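We use cookies to remember your language and to count visits. Accept | Settings

Skesora Docs > Help > Frequently asked questions

Skesora: questions we receive often

Which data can Skesora read?

Skesora reads recordings from hand-held grippers, one or two at the same time. For each gripper you need the video, the pose track and the jaw opening. If one of them is missing, the import stops and writes the name of the missing stream in the log.

My two grippers do not agree about time. What should I do?

Run the alignment tool before you cut the recording into episodes. It compares the motion of both grippers and proposes one offset. Olga Henriques, who wrote this part, recommends to open and close both jaws together at the start of every recording. An offset of more than 200 milliseconds gives a warning. Please do not correct it by hand in the pose file, as the episode index will then be wrong.

Why does the planner lose shiny packets?

Foil changes its look very much when it turns in the light. The older perception model was trained mostly on matt objects, and it often took a reflection for the border of the packet.
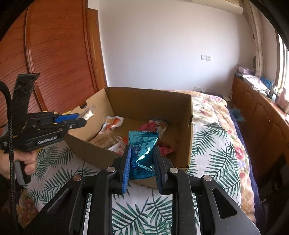

From version 33 the model uses the jaw opening together with the video, so a packet between the jaws stays one object also when the reflection moves. For clear packets the result is still weaker. You can set the mask threshold lower for them, but then expect more false masks on patterned cloth.

Can I use only one gripper from a recording with two?

Yes. Choose "single arm" in the export window. The other gripper may still be visible in the video, and you should keep the hand filter switched on.

How long may an episode be?

The limit is 2000 steps. Longer episodes are split at the nearest moment when both jaws are open.

Where do I report a fault?

Write to Folke Aasen through the support form and attach the log. The fault with empty pose tracks is already known as number 1259.

Filed under: Perception, Import and export

Related articles
Installing Skesora on a shared computer
Moving your projects from Cirdale
Release notes for November
How to write a good fault report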